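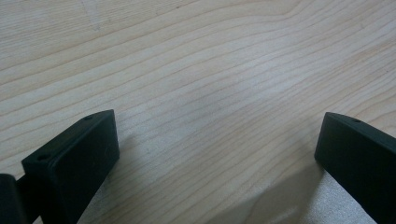 *The Grullton hand gripper, open over the pale wood table.*

# Grullton hand-held gripper: review after two months, with the budget numbers

I bought two of these grippers in June for our small shop. We are planning to automate one packing table next January, and before we spend money on an arm I wanted to collect our own demonstrations by hand. This review is mostly for people who must write a budget and defend it, as I had to.

**What I paid**

One Grullton kit with the camera mount was 200 dollars. The camera is not included, and neither is the memory card. I ordered through Dandico, and delivery took 7 days. Tunness has a similar kit, but they wanted a minimum order of four pieces, so I did not test it and I can not say if it is better.

Our full plan for the first stage has a limit of 4,000 dollars. The grippers took only a small part of it. The bigger part went to the computer for storing and checking the recordings, and this I did not expect when I made the first version of the plan. If you are making your own sheet, please put storage and checking in separate lines. I had them both in one line called "other" and it was a mistake.

**The fingers**

The fingers are black rectangular blocks with soft edges and a flat inner face. There are small round holes along the top edge. I wrote to the seller to ask if the holes are for attaching different tips, and I got the answer after nine days: yes, but the tips are sold separately and were out of stock. For our boxes the flat face is enough. For thin bags it is not so good, they slide out when I pull fast.

The finish is matte. My colleague Dexter Maglaya asked for this specially, because his older gripper from another maker had shiny fingers and the reflections made trouble in the recordings. With the Grullton we still get shadows on the table when the lamp is behind the hand, but that is a problem of our lamp and I can not take a star away for it.

**In the hand**

The trigger is comfortable for the first half an hour. After this my thumb becomes tired. We now change the person often, and I put this in the plan as extra labor time. The opening is wide, enough for all our box sizes except the largest one.

In the second week the link on one unit started to feel a little loose. I tightened the screw and it is fine until now. The manual says nothing about this screw. The manual is in general the weakest part of the product: four pages, and two of them are about the warranty.

**Renting instead**

Jitpraphai rents out complete sets by the week, with the camera already calibrated. For a project of one or two weeks I would take the rental. We need the tools for longer, and by my calculation buying was cheaper from the fifth week. Our longest session so far gave 41 recordings we could keep, so you can imagine that one week would not be enough for us.

**What I would change in my own plan**

- Buy one extra gripper from the beginning. When one has a loose screw, the other person is waiting.
- Ask about spare tips before paying.
- Do not order the arm until the recordings are checked.

**Rating**

Four stars from five. It is a solid tool for the price, and I lost the star for the manual and for the missing tips. I will buy a third one when the tips are in stock again.

*Update, 9th August:* Dandico wrote that the tips will come next month. They did not tell me the price yet.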